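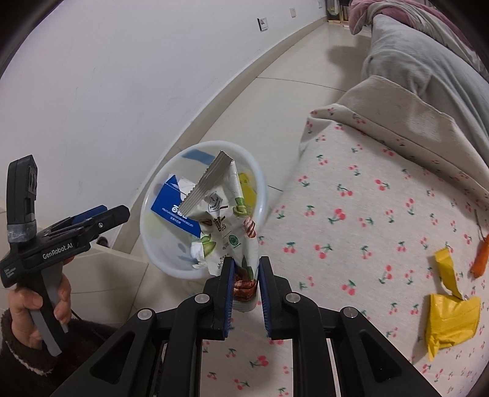 Wandau Road Equipment – Technical Support, Signs and Displays

Ticket 157
Product: Gunda speed display sign, solar version, pole mounted
Controller: Nogueira
Site: Plarkarby industrial estate, main entrance road
Status: Closed
Reported fault: display goes blank in the early morning and sometimes shows a speed with no vehicle on the road

Opened by the customer, by email

We have two of your signs on the entrance road, one facing inbound and one facing outbound. The outbound one is fine. The inbound one has been going blank before the morning shift arrives, which is when we most need it. By late morning it is working again. On a few evenings security has also seen it showing 11 with no traffic in either direction. We have switched it off and on at the isolator and it made no difference. Both signs went up on the same day and nothing has been changed on either of them.

Support, first reply

Thank you for the details. We will treat the blank display and the false reading as separate faults until we know otherwise.

A sign that goes off before dawn and comes back once the sun is up is nearly always short of charge. Please check the following:

1. Is the panel clean, and is anything shading it? Look in the morning and again in mid-afternoon.
2. Does the panel face the same way as on the outbound sign?
3. With the cabinet open, what colour is the charge light on the controller? It should be steady green in daylight.
4. Are both battery leads tight? Pull each one gently by hand.

Please don't disconnect the battery yet. The controller keeps its event log only while it has power, and we would like to read it first.

Customer

Panel was dirty, mostly bird mess, and has been wiped down. No trees near it. It faces the same way as the other one. The charge light is green but it flickers. Leads feel tight. The sign still went blank this morning.

Support

A flickering green light means the controller is seeing the panel come and go. That could be a poor joint between the panel and the cabinet. Undo the gland on the underside of the cabinet, draw out a little slack and look at the plug where the panel cable joins the short internal lead. If the pins are dull or green, that is the fault.

Please also download the event log. Hold the button on the Nogueira controller until the light turns amber, then connect a laptop with the cable supplied. The file is small enough to email.

Note added to ticket

Log received. It shows the low voltage cut-out operating on nine mornings. Charging current drops to nothing for long periods during the day and then returns. Outbound sign log requested for comparison and shows no cut-outs at all. Brightness setting checked on both, same value, automatic dimming on. Radar sensitivity on the inbound sign is set to maximum. Outbound is at the factory setting.

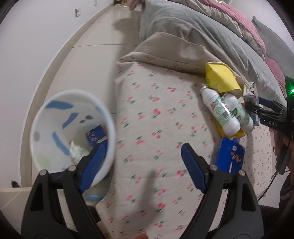

Bin beside the cherry-print cloth

Customer

Opened the plug. One pin is green and there was a bit of water sitting in the boot. The cable had been run straight down into the gland with no loop, so rain has been following it in. The outbound sign has a loop. We didn't know about the sensitivity setting and can't say who altered it.

Support

That explains the charging fault. A replacement lead is being sent out today under warranty, with a new gland seal. To fit it:

– Switch off at the isolator inside the cabinet.
– Cover the panel with something that keeps the light out. A thick blanket will do.
– Unplug the old lead at both ends and check the socket on the controller for the same green marks. If there are any, stop and let us know.
– Fit the new lead and leave a loop hanging below the gland so that water drips off before it reaches the cabinet.
– Tighten the gland by hand, then a quarter turn with a spanner. Any more and the seal will split.
– Uncover the panel and switch on.

The battery has been run low several times and may have lost some capacity. Leave it on charge for a full bright day before judging it.

On the false reading, put the radar sensitivity back to the factory setting. At maximum the sensor can pick up things that are not vehicles, such as a loose sheet on a fence or a fan on a nearby wall. Is there anything like that within view of the sign?

Customer

There is an extractor fan on the side of the end unit. It runs in the evenings. Lead arrived and will be fitted on Thursday.

Support

The fan fits with what security saw. If the reading still appears after the sensitivity is reset, turn the sign slightly on its brackets so that it looks down the lane and away from the wall. Slacken both brackets first – turning it against a tight lower bracket can crack the rear moulding.

Customer

Lead fitted, socket was clean. Light is steady green. Sensitivity reset. The sign has stayed on every morning since and there have been no false readings with the fan running. We did not need to move the brackets.

Closing note

Cause: water in the panel connector, no drip loop at installation. Second cause: radar sensitivity set to maximum with an extractor fan in view. Battery not replaced. Customer asked to send another log if the display dims or cuts out once the nights get longer. Installation sheet to be amended so the drip loop is shown in the drawing as well as mentioned in the text.

Comments

Guest
Same problem on ours outside the school. The boot on the plug was full of water. Is the replacement lead the same length? Ours is mounted higher than normal and there isn't much to spare for a loop.

Wandau Support
The standard lead is the same length. There is a longer one for tall poles, please ask for it when you raise your ticket.

Guest
How do you get to the sensitivity setting without a laptop? The menu on the older controller doesn't seem to have it.

Wandau Support
It can't be changed from the buttons on the older controller. You will need the cable.

Parish clerk
Worth saying that the amber light takes quite a while to come on. I kept letting go of the button too soon.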